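Looking after wicker baskets

Wicker is easy to live with but it does need a clean now and then. Dust settles into the weave, the strips dry out in a heated room, and a basket that has been pushed to the back of a shelf can go musty without your noticing. Most of the work takes 15 minutes and uses things you already have in the kitchen.

What you need

A soft brush (an old shaving brush or a clean 52 mm paintbrush is fine)
Vacuum cleaner with the small brush head
Washing-up liquid
Two cotton cloths
An old toothbrush
White vinegar, if there is any mould

Dusting

Empty the basket and take out the lining if it has one. Turn it upside down over a sheet of newspaper and tap the base with your palm. A surprising amount comes out of the corners. Brush along the strips and then across them, inside first. Finish with the vacuum on its lowest setting. Hold the head just clear of the weave if any ends are loose, as it can pull them out.

A basket in daily use wants doing once a month. One that only holds spare napkins can wait for the spring and autumn clean.

Washing

Put a small squirt of washing-up liquid in a bowl with 300 ml of lukewarm water. Wring the cloth out well so that it is damp and no more. Wipe a side at a time, and use the toothbrush where the strips cross. Go over it again with a second cloth and plain water.

Do not leave a basket to soak. The strips swell, and as they dry the shape goes. Painted or varnished baskets should only be wiped, and paper-cord ones should be kept away from water altogether. If you are not sure what yours is made of, try a damp fingertip on the underside and see whether it softens.

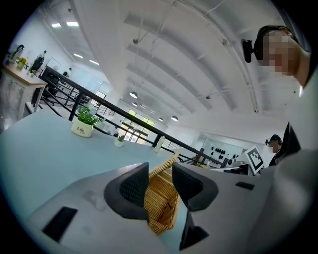
How long should a basket dry before it goes back on the shelf?

Leave it overnight at least, and a full day if it is thick or tightly woven. Stand it on its side on a rack so that air can get to the base, and turn it once. Keep it off radiators and out of strong sun.

Mould and musty smells

Small grey spots can be wiped with equal parts white vinegar and water. Do this outside or by an open window, dry the basket thoroughly and check it again after a week. If the spots come back in the same place, the damp is probably coming from the shelf or the wall behind it.

For a smell with no spots, put a saucer of bicarbonate of soda inside, tie the whole thing in a bin bag and leave it for a couple of days.

Loose ends and squeaks

Dampen a loose end, wait a few minutes and tuck it back under its neighbour with a blunt knitting needle. A dab of wood glue holds it if it springs out again. Snapped strips can be trimmed flush with nail scissors. We have used Retton wood glue and the plain Elbridge one, and found no difference between them on this sort of job.

Handles take the most strain. Carry a full basket with one hand underneath, and keep tins and jars in something stronger.

Where to keep them

Dry rooms suit wicker best. In our kitchen the humidity sits at up to 55 per cent and the baskets there have been fine for years. Bathrooms are harder on them. If you must have one in there, stand it on small feet and leave the door open after a bath.

Baskets of different sizes can be nested, with a sheet of tissue between each so they do not scratch or stick. Do not wrap them in plastic for long storage. An old pillowcase keeps the dust off and lets them breathe.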